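Hand Tools for Teaching Robots: The Rodska Paired Gripper Kit

Anyone who has tried to teach a robot arm to fold washing knows where the hours go. The arm itself is rarely the bottleneck. Collecting enough good demonstrations is, and doing so by steering a full-sized arm from a console is slow, tiring for the operator and confined to wherever the arm is bolted down.

Rodska's answer is a pair of hand-held grippers that dispense with the arm during collection. The operator wears nothing and drives nothing. One tool goes in each hand, the fingers close on a squeeze, and the recorded motion is later matched to a robot fitted with the same fingertips. The kit went on general sale in March 2023, and we have had a set on loan for bedroom and laundry tasks.

Each tool carries its own camera, aimed along the fingers. For two-handed work this means that either tool can record the other as it comes in over the cloth.

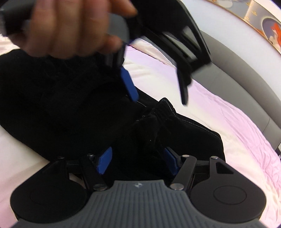 Fingers and pads

The finger linkage is the best part of the design. Travel is even on both sides, and the blue pads meet squarely after 200 full open-and-close cycles on our bench. Play at the pivots was not measurable with the gauges we had on hand. The pads are a wear item and come off with a hex key. Rodska ships one spare pair per tool, which we consider mean at this price.

Grip force is set entirely by the operator's hand. There is no readout. A new user tends to over-squeeze for the first session, and that habit carries into the data. Nerdale, which sells a competing single-hand unit, fits a force gauge in the handle, and we would like to see one here.

Weight and handling

Each tool weighs 328 grams without its cable. Held at arm's length, this becomes noticeable well before the end of a long session. The housings are broad, and two of them brought together over a small item will bump. We learned to work with the wrists turned slightly outward.

Knitwear is a harder test than shirts or tea towels. It stretches under its own weight, and a fold made in it tends to relax once the fingers open. Dark knits add a second problem, as the camera has little contrast to work with.
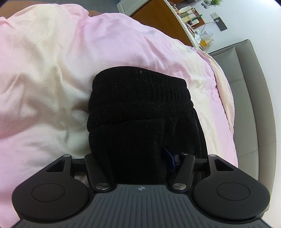 Software is where the kit is least finished. Recordings are cut into episodes automatically, and the cutter copes poorly with dark clothing. With something like the black knit between the fingers here, its ribbed band folded over on itself, the tracker has to rely heavily on the pale pink and cream bedding around it for reference. Of 200 episodes we recorded with mixed garments, a good share needed trimming by hand. Nseir, the export tool supplied with the kit, handles that job competently but reloads the whole session after every edit. An update is promised for April.

Support and price

Gratton distributes the kit in Australia and handles repairs locally. Our one query, on a loose cable seat, was answered the next day with a clear drawing. The pair is sold with a hard case, two cables and a year's licence for Nseir. Renewal is charged per seat, and small labs should ask for that figure before ordering.

For groups already running arms with matching fingertips, the mechanical side is ready to use. Those who need force data, or who work mainly with dark fabric, should wait for the software update and borrow a set first.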